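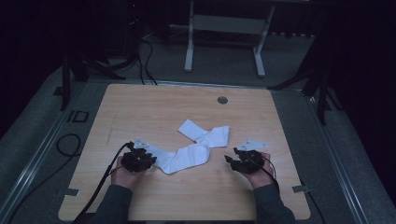 핸드 그리퍼 셀 관리해 주실 분 찾아요 (파트타임, 나들리 작업실)

안녕하세요, Nadorley에서 양말 개기 셀을 맡고 있는 사람입니다. 셀 이름은 Dendau예요. 제가 10월부터 혼자 돌봐 왔는데 이제 손이 모자라서 같이 하실 분을 한 분 모시려고요!

하시는 일은 거의 정비입니다. 아침에 오시면 양손 그리퍼부터 봐 주세요. 손가락 관절에 유격이 생겼는지, 위에 달린 흰색 마커판이 틀어지지 않았는지요. 마커판은 조금만 돌아가도 그날 기록이 다 어긋나서 제가 제일 예민하게 보는 부분이에요. 그다음이 케이블인데, 손목 쪽에서 자꾸 꺾이니까 피복 상태 보고 필요하면 새로 갈아 주시면 됩니다. 나무판 고정 클립이랑 알루미늄 레일 볼트도 조여 주시고요. 판을 뺐다 끼우면 위치를 다시 맞춰야 하는데 이건 제가 옆에서 알려 드릴게요 (처음엔 저도 반나절 걸렸어요).

점검표는 12개 항목이고 익숙해지면 60분이면 끝납니다. 나머지 시간엔 양말 개기 작업도 같이 하시게 돼요. 그리퍼를 직접 쥐고 써 봐야 어디가 뻑뻑한지 알겠더라고요.

납땜 해 보신 분, 육각렌치 들고 있으면 마음이 편해지는 분 환영합니다. 로봇 전공 아니어도 괜찮아요. 대신 뭘 만졌는지 꼭 적어 주세요. 지금 정비 일지가 434번까지 왔는데 빈칸 있는 날이 꼭 나중에 말썽이에요 ㅠㅠ 그리고 팔을 앞으로 뻗고 앉아서 하는 일이라 어깨가 안 좋으신 분은 미리 말씀해 주세요.

예비 부품은 Aerts 선반에 있고, 주문은 Brunduron 쪽 양식으로 넣습니다. 양식이 좀 불친절한데 금방 손에 익어요.

근무 시간은 오전으로 생각하고 있고 요일은 맞춰 볼 수 있습니다. 시급은 면담 때 경력 보고 말씀드릴게요. 주차는 안 되고 자전거는 안에 들여놓으셔도 됩니다.

지원은 2026년 3월 28일까지 받아요. 이력서 양식은 자유고, 예전에 고쳐 본 물건 이야기를 몇 줄 적어 주시면 재미있게 읽겠습니다. 선풍기도 좋고 재봉틀도 좋아요. 작업실 455호 앞 우편함에 넣으시거나 이 페이지 아래 지원 버튼을 눌러 주세요.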